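Radel通信 11月号
製品とサービスのお知らせ

卓上作業キット「Tava」を使ってみました

先月号でお伝えした卓上用の片付けキット「Tava」が編集部に届きましたので、使った感想を書きます。販売はTrudero、ソフトウェアの部分はAjayiという会社が担当しています。私はロボットの専門家ではありませんが、前の職場で検査装置の操作を長くしていましたので、説明書を読むことには慣れています。

キットの内容は、小型アーム、平行に開閉する2本指のグリッパー、手首に付けるカメラ、固定用のクランプ、それから電源と通信の箱です。パソコンは自分で用意します。箱から出して最初の動作をさせるまで、私の場合は午後の半分がかかりました。そのうちの多くは、クランプを締める位置を決める時間でした。机の板が厚いと、付属のネジでは長さがぎりぎりです。購入する前に、板の厚さを測ることをおすすめします。

設定の画面は日本語に対応しています。ただし、警告の文だけは英語のままのところがあります。意味は難しくありませんが、急に赤い字で出ますので、初めての方は少し驚くかもしれません。Truderoに問い合わせたところ、次の更新で直す予定だという返事をもらいました。

Tavaの考え方は簡単です。机の上の物を手首のカメラで見つけて、一つずつ取って、決めた場所へ移します。物の名前を登録する必要はありません。「端に寄せる」「箱に入れる」「同じ種類を集める」の三つの作業から選び、置き場所を画面の上で指定します。私たちは、文具や日用品など、事務所にすぐある物で試すことにしました。指の間隔は作業の前にいつも広く開いた状態に戻りますので、次の物に近づくときに安心して見ていられます。

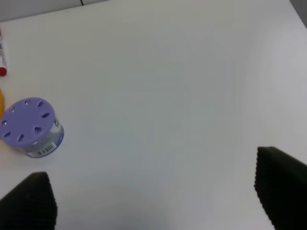
机の色は白でなければいけませんか。
机の色は自由ですが、光を強く反射しない、模様の少ない面が推奨されています。木目の強い机では、付属の設定シートで一度調整をしてから使います。

さて、実際の使い心地です。形がはっきりした物は得意です。マーカーのような細長い物は、向きが指に合っていれば一回で取れることが多いです。向きが悪いときは、アームが手首を回して合わせますが、この動きがとてもゆっくりです。速度は設定で上げられます。しかし、上げすぎると物が転がりますので、私は初期値に近いところで使っています。

少し難しいのは、透明な部分のある容器です。画面で見ますと、ふたの色がある部分だけが物として認識されて、下の透明な部分が無視されることがありました。その場合は「高さを手で入力」という項目を使います。手間は増えますが、一度入れると同じ作業の中では覚えてくれます。また、カメラの視野の端にある物は、全体が見えるまで取りに行きません。最初は故障かと思いましたが、説明書の9ページに書いてありました。手首を少し横に動かす命令を入れておけば、自分で見直してくれます。

布についても書いておきます。Tavaには「やわらかい物」という設定があり、説明書ではハンカチやタオルが対象になっています。この設定にすると、指は上からまっすぐ下りて、しわの高い所をつまもうとします。平らに広げた布よりも、丸まった布のほうがつまむ所を見つけやすいようです。たたむ機能はありません。布をつまんで移すまでが、このキットの仕事です。たたむことを期待して買う方がいるかもしれませんので、ここははっきり書いておきたいと思います。
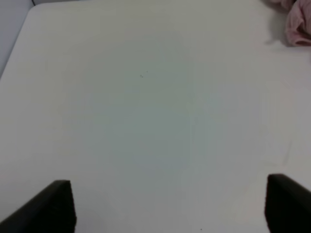

文・Radel通信編集部 製品レビュー担当

作業をさせる前に、机の面を一度ふいておくとよいです。Ajayiの技術資料には、小さいごみは無視されると書いてあります。私の試した範囲でも、ごみを取りに行くことはありませんでした。それでも、指の内側のパッドに細かい粉が付くと、すべりやすくなります。パッドは乾いた布で軽くふくだけで十分です。アルコールを使ってはいけないと、説明書に太い字で書いてあります。

音については、静かな部屋では気になりますが、電話の声が聞こえないほどではありません。同じ部屋で人が仕事をしていても大丈夫だと思います。ただ、グリッパーが開くときに短い高い音がします。私はもう慣れました。

安全の面では、手を近づけると止まる機能が付いています。感度は高めで、袖が横を通っただけでも止まりました。再開するには画面のボタンと本体のボタンの両方を押します。面倒に感じるときもありますが、子どもや来客がいる場所で使う可能性を考えると、私はこのままでよいと思います。なお、机の端に近い場所には、物を置く位置を指定できません。端からどのくらい離すかは変更できますが、0にすることはできないようになっています。

耐久性については、まだ判断ができません。メーカーの資料では、指のパッドは1000回以上の開閉で交換の目安になります。交換用のパッドは2組が箱に入っています。本体の記録画面に開閉の合計が出ますので、編集部の機械では今3618回です。最初のパッドは一度交換しました。交換は小さいドライバーがあれば、難しい作業ではありません。古いパッドは角が少し丸くなっていましたが、まだ使えそうに見えました。

不満な点も書きます。一つは、ケーブルが短いことです。電源の箱を机の下に置くと、アームを大きく伸ばしたときにケーブルが引っぱられます。延長ケーブルは別売りです。もう一つは、作業の記録を保存する場所が分かりにくいことです。私は二度、記録を消してしまいました。保存のボタンは右上の歯車の中にあります。

どのような方に合うかと言いますと、研修や授業で、カメラを使った把持を見せたい方に合うと思います。家の片付けを全部まかせたい方には、まだ早いです。動きはゆっくりですが、そのおかげで、機械が次に何をしようとしているかを見ながら説明できます。私は社内の勉強会で使いましたが、質問が多く出て、予定の時間を過ぎてしまいました。

Tavaの貸出しは、Radel通信の読者の方を対象に受け付けています。希望される方は、使う机の大きさと板の厚さを書いて、編集部までメールでお申し込みください。送料は往復とも編集部が負担します。来月号では、延長ケーブルを付けた状態での使用と、記録画面の新しい版について書く予定です。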